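Corn, Mugs and a Brown Table: the Kitchen Corner Gallery

Last updated: 18 August 2018

I have been promising this page since June, and I'm so glad to finally have it up! Those of you who follow the Atby house pages already know I'm a kitchen person through and through. Give me a good big table and a few things I like looking at, and I'll happily spend a whole afternoon shuffling them from one end to the other (and then back again, because the first way was better).

The table is brown and plain, and I love it for that. Everything shows up so well on it. Sorcha Ní Mhurchú, who writes the Garow pages, wanted a tablecloth. I held firm! We're still friends.

The basket and the mug tree

Two cobs of corn in a round wicker basket, and I could stop right there. That yellow! The mug tree gets the middle spot, with the dark teal mug on the left and the pink one on the right.
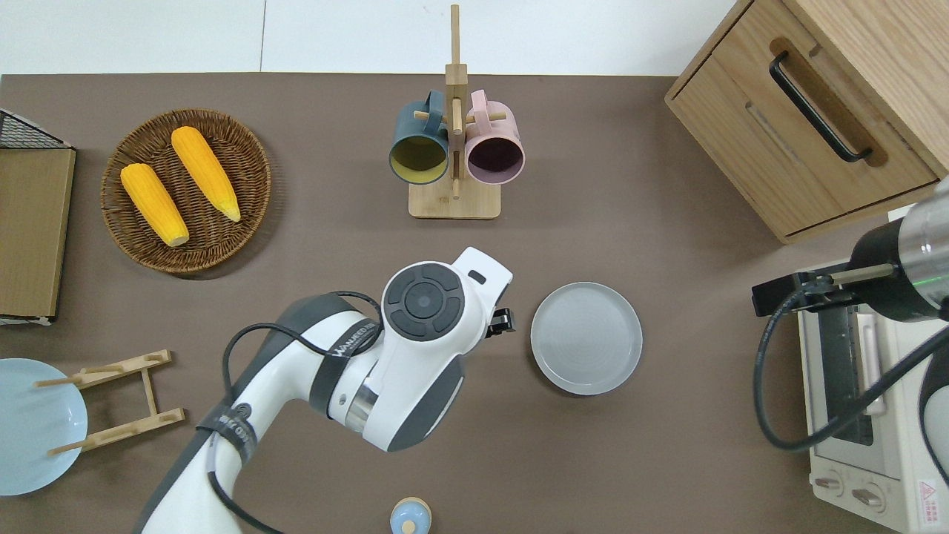

Another view of the table

I'm a big believer in leaving things out where you can reach them. The wooden dish rack lives over on the left by the pale blue plate, and the toaster oven stays on the right, just below the wooden cabinet with the black handle. Shobha Varghese wrote to ask if I ever get tired of having the oven out all the time. Never! I make toast in it, I warm up leftovers in it, and on a hot day it means I don't have to turn on the big oven at all.

And look inside those mugs. The teal one has a yellowish lining, and the pink one goes dark and purplish inside. I'm crazy about a mug with a surprise color in it, and a mug tree is the best way I know to show it off, much better than a shelf where they all stand in a row with their backs to you.
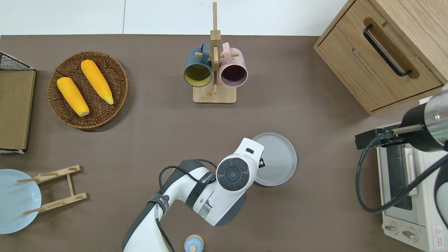

I've tried the row-on-a-shelf way, by the way, in the old apartment on Gallagher. I had 37 mugs there and used maybe three of them, always the ones at the front. Giving most of them away was easier than I expected, and I've been choosier ever since. If you have a favorite pair of your own, write and tell me the colors, inside and out. I read every note, even when it takes me a while to answer.

Recently added

Garow: The Pantry Door, Before and After
Baskets We Keep Coming Back To
Evedine: A Very Small Kitchen
Sorcha's Tablecloth Drawer
Readers' Mugs, Part 3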